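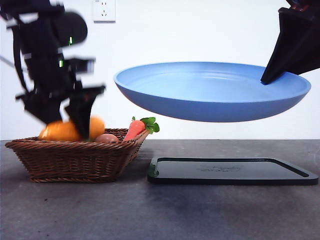

Fig. 1. Market basket with play food, blue pan and black board.

Section 4. Setting Up the Market Basket and the Cooking Corner

By now the counter from Section 3 should be standing firmly where you want it, and you are ready for the part most families have been waiting for. This section covers the basket, the food that goes in it, the pan and the board. None of it is difficult, and you won't need any tools, but we do suggest reading it through once before you call the children over. It is much easier to lay things out calmly while the room is still quiet, and there will be plenty for small hands to do once you get to the playing.

The Nurnau play kitchen can be set up with the pieces we supply or with pieces you already have at home, and most people end up with a happy mix of the two. A basket that once held bread rolls will do very nicely. So will an old pan from a toy box, as long as it is clean and has no sharp edges.

4.1 Before you start

Clear the surface you are going to use and wipe it with a damp cloth, then dry it. A low table, a bench or the Nurnau counter itself are all fine. If the surface is shiny, lay a thin mat under the basket so it doesn't slide when somebody pulls at it (and somebody will).

You will need:
A wicker basket with a firm rim
Play food, such as the orange, the egg and the carrot
One pan
One board or tray
A soft, dry cloth

Note: The basket and the food may have been packed in separate boxes. If you can't find the food, look in the box marked Gorneo, underneath the top layer of paper, where the small pieces are tucked in to keep them from rolling.

4.2 Preparing the basket

1. Take the basket out of its wrapping and remove any ties or paper from the inside. Feel along the corners of the bottom too, where little twists of paper like to hide.

2. Run the dry cloth slowly around the rim and down the sides, inside and out. If the cloth catches, you have found a loose strand. Tuck the end back into the weave with your fingertip. If it won't stay tucked, snip it close with a pair of household scissors.

3. Set the basket down and press gently on each corner in turn. It should sit without rocking. Wicker is woven by hand and can get a bit pushed out of shape in the mail, so if yours rocks, turn it upside down, lay a heavy book across the base and leave it overnight. Check it again in the morning before deciding anything is wrong with it.

4. Place the basket on the left of your work surface, well back from the edge, and leave open space to the right of it for the pan and the board. If your child prefers to reach with the left hand, you are very welcome to turn the whole arrangement around.

Caution: Do not soak the basket or put it in the dishwasher. Water gets into the strands and they swell, and when they dry again they can crack and leave points. A damp cloth is all it ever needs.

4.3 Filling the basket

It is tempting to tip in every piece of play food you own, and of course you can, but we find that a basket with only a few things in it gets played with a good deal longer. Start with three pieces. You can always add to them in a week or so, when the first ones have become old friends.

1. Put the orange in first. It is a good, round, easy shape for a young child to get a whole hand around, and its bright color makes it simple to find.

2. Lay the egg beside it. Eggs roll, so let it rest in the bottom of the basket and don't balance it on top of anything.

3. Stand the carrot at one end with its leaves upward. The green tops should poke out over the rim, as they do in Fig. 1. That gives even a very short cook something to spot from across the room, and it looks cheerful besides.

4. Step back and look at the basket from your child's height. Kneel if you need to. Can every piece be seen, or at least reached, without tipping the basket over? If not, shuffle things about until it can.

Note: Pieces from our Rivum garden set can be added at any time. They are lighter than the ones in the kitchen set, so put them on top.

Caution: Check every piece of play food for size before giving it to a child under 3. Anything that could fit completely in the mouth should be put away until the child is older. Play food is not for chewing, however real the orange may look to a hungry toddler.

4.4 Placing the board and the pan

The board has two jobs. It gives the children a place to "chop," and it marks out a spot where the pan belongs, so that the pan has somewhere to come home to at the end of the game.

1. Lay the board flat to the right of the basket with the raised lip facing up. The lip helps keep rolling things from wandering off, and you will be glad of it as soon as the egg gets involved.

2. Leave a gap between the basket and the board, wide enough for a hand. If the two are pushed tightly together, the board tends to get lifted along with the basket, and everything on it goes for a ride.

3. Lower the pan toward the middle of the board, keeping it level. A wide pan may stretch past the sides of the board. If it does, check that it sits steadily on the lip. If it tips when you press lightly on the rim, put the pan straight on the table and keep the board for chopping only.

4. Try moving the orange from the basket to the pan and back again. This is the movement your child will make over and over, so if your sleeve catches on the carrot leaves or your elbow bumps the wall, shift things now.

Caution: The pan and the board are toys for this purpose and must stay with the toys. Never place them on a real stove, in an oven or near an open flame, and please don't store them in the same cupboard as your own cookware, where they may be picked up by mistake on a busy evening.

4.5 First games

You may want to leave the children to it, and that is perfectly all right. If they look a little unsure, though, one of these usually gets things going.

Shopping. Take the food out and set it around the room. Hand over the empty basket and ask for one thing at a time. "Could I have a carrot, please?" is plenty to begin with.

Breakfast. Ask for an egg in the pan. Older children like to take orders and will happily come back to tell you the kitchen is out of everything except carrots.

Putting away. Make the tidying part of the game. The food goes home to the basket, the pan goes home to its place by the board, and the cook gets a round of applause. Even a two-year-old can manage this with some company, though the pieces may not land quite where you had them.

4.6 Looking after the pieces

Wipe the play food with a cloth dampened in warm water and a drop of dish soap, then dry it well before it goes back in the basket. Use the corner of the cloth for the ridges on the carrot, where crumbs from real snacks tend to gather. The pan can be washed by hand in the sink. Brush crumbs out of the groove in the board with an old, dry toothbrush, which gets into the corners far better than a cloth will.

About every few weeks, empty the basket completely, shake it out over the sink and go around the rim with your fingers again as you did in step 2 of 4.2. Keep it away from radiators and out of strong sun, both of which dry out the wicker and fade it.

If a piece goes missing or gets damaged, look in the Reisinger parts leaflet at the back of this guide. Single pieces can be ordered by name, so you won't have to buy the whole set again for the sake of one egg.

Continue to Section 5 for the shelf and the hanging hooks.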